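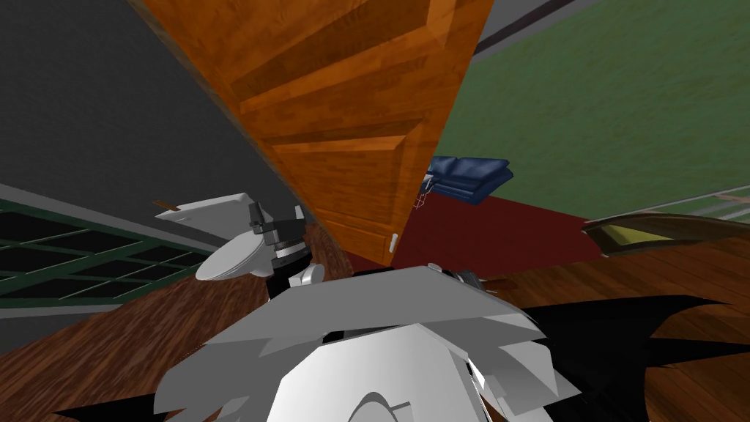 Chapter 3: Openings in Walls

Every opening weakens the wall it is cut into. A doorway or window takes away material that was carrying load, and that load has to be passed to the wall on either side. The member that does this is called a lintel.

In this chapter you will learn how to size a lintel, how to set out a frame, and how to read a door schedule. You should already know how to find the dead load of a wall from Chapter 2.

Panelled doors are treated first. A panelled door has a frame of stiles and rails -- the uprights and the cross pieces -- with thinner panels held between them. Timber swells across the grain far more than along it, so the panels are left free to move in their grooves and are never glued.

The worked problems use the Cowie house, a two-storey dwelling drawn for this course by Ximeng Pan. Its widest internal opening is 1,000 mm. Keep the plan beside you as you read -- the later sections refer to it by room.

Key terms: lintel, stile, rail, reveal, sill, mullion.

Last updated: 18 Jul 2020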